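Postoma: a list of street names and how people say them

Version 2

Postoma is a plain text file of street names from one mid-sized city, paired with the way residents say them out loud. The two columns agree less often than the city would like. The file started as an argument over how to pronounce Jastitura Avenue, and the argument is still open, so both sides have a row.

What's in it

There are 3,000 rows. Each row has the official name, the spoken form, a rough respelling for people who don't read phonetic symbols (most of us), and the part of town where the spoken form was heard. Of those rows, 316 are marked "disputed," meaning two or more residents corrected each other while we stood there with a pencil.

Files

names.csv is the list itself.
disputed.csv holds the same disputed rows again, for people who only came for the fights.
notes.txt is long, and parts of it were written on a bus.

How it was gathered

Shanti Upadhyay and I asked people for directions. If you ask someone how to say a street name, they slow down and give you the version they'd use with a judge. If you ask how to get to the pharmacy, they give you the real one. We knew where the pharmacy was. By the end we knew it very well.

We wrote down the spoken form and the neighborhood and no names, ages or voices. There are no recordings, so please stop asking for them.

Known problems

Vishwakarma Street has seven spoken forms, one of which is "the one with the bakery." The bakery closed. The row stays.

Illham Road is listed twice because it changes its name for a single block and then changes back. Merging the rows breaks the sort order, and fixing the sort order breaks something else I've since forgotten.

The north side is thin. We went there in July, in the early afternoon, when sensible people were indoors.

The respelling column follows my own accent, which I was told I didn't have until I published it.

Good uses, bad uses

It works well for checking whether a map app sounds like it has ever been outside. It has also settled a few bets. Don't use it to guess where a person grew up; the areas overlap too much, and it's a rude thing to do anyway.

Adding a row

Send the official name, the spoken form and the part of town. One row per message, please. A batch of 200 arrived once with every area filled in as "downtown," and we are still picking through it.
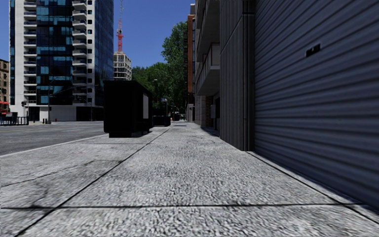
Latrice Delacroix: You have Jastitura with the weight on the second syllable for the whole east side. My aunts put it on the first, and so did everyone on their block. Also, "Avenue" gets dropped completely over there. Can that be its own row, or does it go in the notes?

Its own row, marked disputed. It's in names.csv as of this version, and the notes now mention the missing "Avenue."

License

Free to use, copy and quarrel with. If you print any of it, keep the disputed marks in.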